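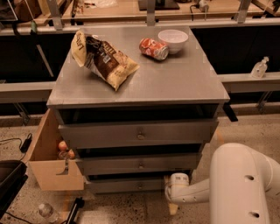
The potato chip is a thin slice of potato, fried or baked until crisp, and eaten mostly as a snack at room temperature. It is one of the most successful foods ever made from a single vegetable, and a remarkable amount of engineering goes into something that weighs next to nothing! Most chips are sold in sealed bags of flexible film, and the bag is as much a part of the product as the slice inside it. A bag such as the crumpled one lying beside a red soda can, pale yellow at the edges with a dark brown panel in the middle, is typically built from several bonded layers, each with its own job to do. In the United States and Canada the word "chips" is standard, while in Britain and Ireland the same food is called "crisps" and "chips" means thick fried potatoes served hot.

Potatoes for chipping

Not every potato makes a good chip. Growers raise special chipping varieties that are round, shallow-eyed and high in dry matter, with very little sugar. Dry matter is important because a watery potato soaks up more oil as the water boils out of it. Sugar is important because it reacts with amino acids in the hot oil and turns the slice dark and bitter. This is the Maillard reaction, the same wonderful process that browns bread crust and roast coffee, but in a chip a little goes a long way.

Storage makes all of this harder. A potato kept too cold turns part of its starch into sugar, a change known as cold-induced sweetening. Chipping potatoes are therefore kept cool but well above refrigerator temperature, and loads that have sweetened can sometimes be rescued by warming them for a few weeks before frying, a step called reconditioning. The farming district of Diltby, where the harvest is usually under cover by November, is known for its earth-banked potato barns, and the largest of them still holds 300 tons behind walls of packed clay.

Slicing and frying

In a continuous plant the potatoes are washed, peeled by rough rollers and dropped into a spinning drum. Centrifugal force pins them against fixed blades around the wall, and the slices fly out through the gaps. A rinse takes off loose starch so that the slices do not stick together. They then ride through a long trough of hot oil, where the violent bubbling is the water leaving as steam. When the bubbling dies down, the chip is done.

Kettle chips are made in batches. Cold slices go into the oil all at once, the temperature drops sharply and then climbs back, and a worker or a mechanical rake keeps them moving. The slower cooking gives a harder, curlier chip with a deeper color and a splendidly loud crunch. The Dekeleck works in Diltby fries this way in 14 open kettles.

Curled chips form because the two faces of a slice lose water at different rates. Ridged chips are cut with corrugated blades, and the ridges add stiffness, which helps when there is a thick dip to get through.

Seasoning and packaging

Salt is added while the chips are still hot and lightly coated with surface oil. Powdered flavors go on in a tumbling drum. The grain of the salt matters more than many people expect: fine crystals dissolve quickly on the tongue and taste saltier for the same weight.

Chips go stale by taking up moisture and go rancid when their oil meets oxygen. A thin metal coating inside the film blocks light as well as air, and the bag is commonly flushed with nitrogen before sealing, which also cushions the contents on the road.

The sound of a chip

Crispness is heard as well as felt. Each bite breaks many small cell walls in quick succession, giving off a burst of short, high-pitched sounds. The acoustics researcher Darius Voicu recorded 758 single bites for his study of the Plotach, a thick-cut kettle chip sold by the Vũ family bakery, and found that listeners could pick out a stale one from the recording alone. His recordings, 25 of them from bags left open overnight, are still played to new tasters at the Dekeleck works.

See also: French fries, Tortilla chip, Shoestring potatoes, Acrylamide

Last revised 1 June 2025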